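August 1, 2021

Ancestry notebook, Kocabaş entry, continued from April

Spent the morning on the Kocabaş profile again. The version going around says the actor's maternal grandmother was born a Cirneck, and I still don't buy it. Every page that says so copies one family tree, and that tree lists no record for her at all, only another tree. I traced 25 pages back to it before I stopped. They even share the same typo in the village name.

What we do have: a marriage entry giving the bride's father as a miller, and a census page with a household of eight. The surname on the census page starts with a C, I'll give them that much. After the C it could be almost anything. Whoever indexed it picked Cirneck, and the rest of the web took the indexer's word for it.

The Vivico name-matching tool puts the match at "strong." I asked it for the reasons and got a list of 2,598 people with similar names. I don't call that strong. It also offered me the same woman twice with two death years, and she was a mother at 8 in one of them. Left it switched on for the next batch, but I'm not citing it for anything. 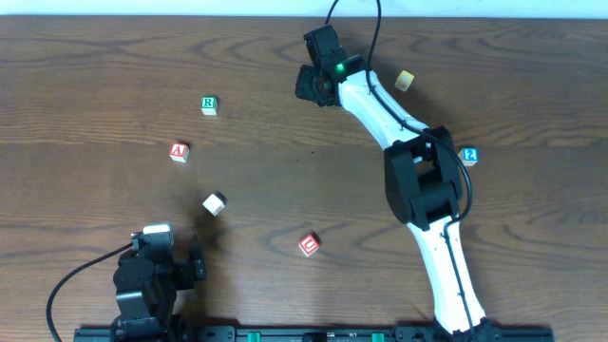 Anitz notebook
Kept by the records editor, celebrity family histories

Afternoon: went through the fan biography. It claims the grandfather changed his name on arrival. People love that story and I have yet to see paper for it in this family. The passenger list already has him as Kocabaş, minus the mark under the s. A clerk dropping a mark is one thing, a new name is another. Struck the sentence from our draft.

The interview quote about "noble roots on my mother's side" can stay as a quote — it is what the actor said, and we say so. It should not turn into an ancestry line in the summary. Last time it did, and we had 40 emails.

Changes to the draft today:
Grandmother's maiden name back to blank, with a note that Cirneck is unproven.
Miller kept, cited to the marriage entry.
Great-grandparents on that side removed — they came from the same tree.

Still open: the baptism register. The film I ordered covers the right parish and stops two years too early. The next reel is listed as available, but so was this one. If the mother's name in it isn't Cirneck, I expect the tree owner will tell me the priest got it wrong.

Father's side not touched today.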